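Notebook, bench 2 — sourdough and rye hydration trials
December 26, 2019

Quiet day, so I caught up on the Prestero rye series. The November batches are all baked and weighed now, but the notes were on three different sheets and one of them had the water column in the wrong units. Retyped everything into the master file. It runs to 2192 rows with the temperature logs included.

Recipe base has not changed: 1000 g flour, 67 percent water, salt at the usual level, starter from the Cudura jar. The Căpraru flour takes water more slowly than the Nastora one. With Căpraru the dough still feels stiff at the first fold and then loosens by the third. I had been adding water at the first fold to make up for it, and those loaves spread. Stop doing that.
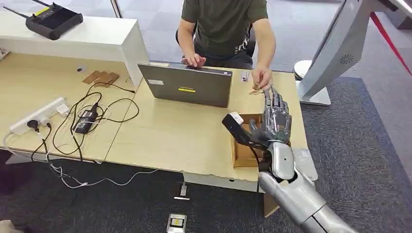 Desk, laptop open, right hand on the keyboard.

Went back over the crumb scores. The two lowest came from loaves cut while still warm, so I've flagged them and left them out of the average. The rule from now on is an overnight rest before cutting, rye or not. If the rack is full, the older loaves go on the shelf by the door, uncovered.

Starter: the Cudura jar was sluggish after the cold weekend. Fed it twice at equal weights and moved it up next to the proofer. Smell is fine, a bit sharp.

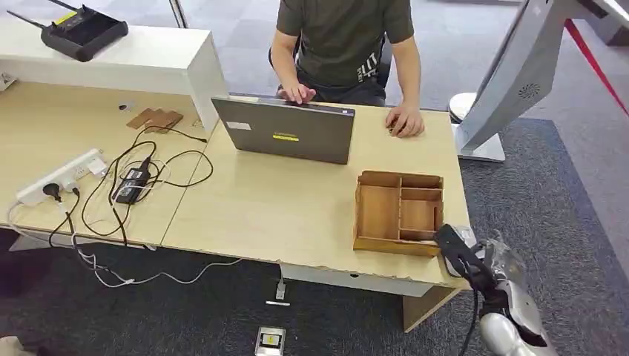

The proofer itself reads high. Checked it against the glass thermometer and the display is 5 degrees over on the top shelf, less on the bottom. That probably explains the overproofed pair in the November set — both were on the bottom, where I'd been setting it low to allow for the top. Need to pick one shelf and stay with it.

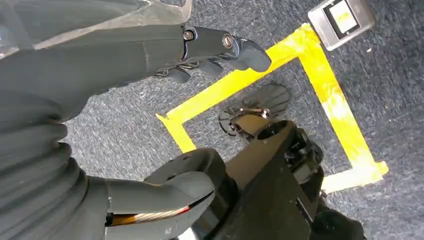

Next round is Căpraru only, whole bag from the same lot, no water added after mixing. Fold times to be written down when they happen and not filled in at the end of the day. I'd also like one loaf with a longer autolyse, if there is room in the oven.

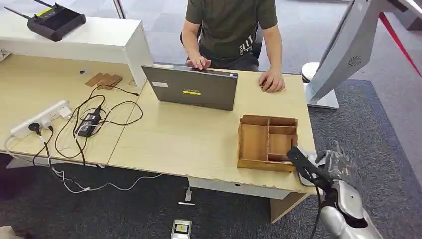 Same desk, hand resting on the laptop lid.

To order: parchment, bannetons (small), a second probe for the proofer. Nastora bag is nearly finished, don't reorder until the comparison is written up.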